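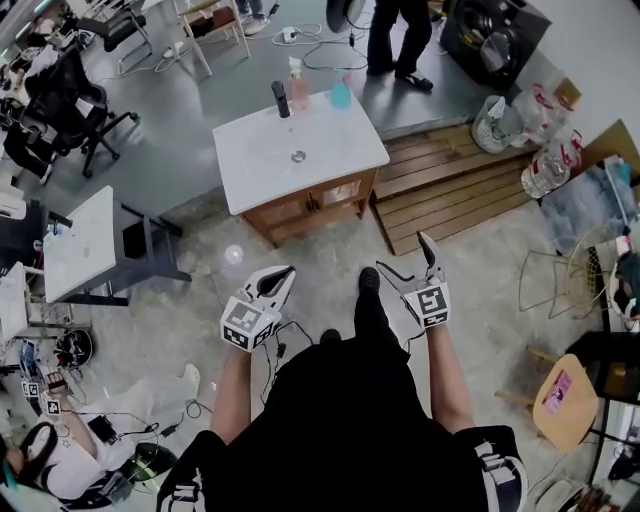 White sink vanity with a two-door wooden base.

Week 5 handout: Writing the Linked Series

Okay, so last week we ran out of time right when it was getting good, and I promised I'd put the rest in writing. These are my notes from the second half, plus a few things I thought of on the drive home. Read them before Wednesday if you can, and bring your own series idea, even if it's only a scribble.

Linked or continuous?

We've been throwing the word "series" around pretty loosely, so let me pin it down. A continuous series follows the same lead from book to book (your detective, your bounty hunter, your nosy baker). A linked series shares a place, a family or a job, but every book gets its own couple and its own ending. Most romance series are the second kind. The reader wants that happy ending on the last page, and it's hard to give two people a satisfying one and then break them up again forty pages into the sequel! You can do it, but you'll get letters.

Romantic suspense sits somewhere in between. The love story closes in each book, while the danger can run on underneath. Ngân Hứa's Pillthorpe novels are the ones I keep coming back to for this. Each one settles its couple and its crime, and the question of who burned down the ferry office carries over until book four. If you've only read the first one, please don't spoil the rest for yourself by looking it up.

The hook

Something has to hold the books together, and "they're all set in the same town" is a little thin unless the town does some work. Pillthorpe works because everyone there depends on the ferry. When it doesn't run, people are stuck with each other, and stuck people talk, fight and kiss. Compare Sơn Diệp's Medberg trilogy, where the link is three brothers who inherited one house and can't agree on selling it. Totally different feel, same job being done.

Try finishing this sentence for your own idea: "Every book in this series happens because..." If you get a whole paragraph, trim it until it fits on one line.

Planting the next couple

This was Mỹ's question from last week and I gave it a lousy answer, so let me try again. How much do you show of the people who'll star in book two?

Less than you want to. I think two or three scenes is plenty, and each of those scenes should matter to the couple we're already following. In the first Pillthorpe book (277 pages in my paperback), the harbor doctor turns up on page 50, stitches the heroine's hand, and is rude about it. He's back on page 87 with a piece of information she needs. By then I was already wondering who could possibly put up with him, and Hứa hasn't spent one line advertising the sequel. Go look at both scenes and mark what he wants in each one. He always wants something of his own, even with somebody else's stitches in his hands.

What tends to go wrong is the parade — you know the one, the wedding chapter where six gorgeous cousins walk past in a row and each gets a sentence about his jaw. I love a wedding chapter! But give me one cousin in a bad mood over the other five.

Keeping a series bible

Start it while you're drafting book one. Mine is a plain spiral notebook, and Toàn keeps his in a spreadsheet with more tabs than I could ever stand, so use whatever you'll open. At minimum I'd put in:

Full names, nicknames, and who uses which
Eye color, scars, allergies, anything a reader will remember when you don't
Birthdays and ages, tied to the year each book is set
Street layout, and how long it takes to get from place to place
What each character knows about the mystery, and from which chapter

That last one is a big deal in suspense. I once had a deputy react to a threatening note he didn't get to read until the following book. My editor at Prurutholm caught it — very kindly — the week before we went to print.

Reading for next time

Hứa, first Pillthorpe novel, chapters 6 through 11. Also the short interview with Thịnh Sầm in the August issue of Lò, where he talks about dropping a series after two books and why he'd do it again. Copies are in the folder by the door.

Exercise

Write one page in which a future lead helps or gets in the way of your present couple. Keep the future lead's love life off the page completely. We'll read a few aloud, and then swap and guess who's getting book two.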